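Coat stand

A coat stand is a piece of furniture for hanging outerwear, usually a vertical pole with pegs near the top and a spreading base. Wood and metal are the most common materials.

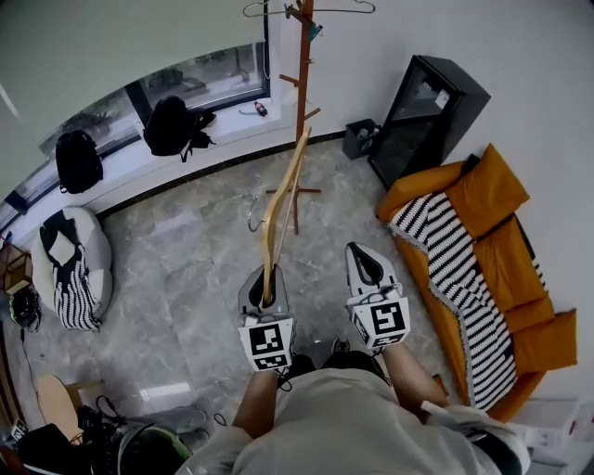 Heavy coats should be hung evenly on all sides, as a stand loaded on one side may tip. Some models add a ring for umbrellas.

Placement

Stands are mostly kept in entryways, offices and waiting rooms. In Ciltstead, older row houses have narrow halls, and wall hooks are more usual there.
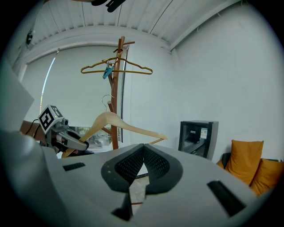 Care

Wooden stands are dusted with a dry cloth. Loose pegs can be reset with wood glue.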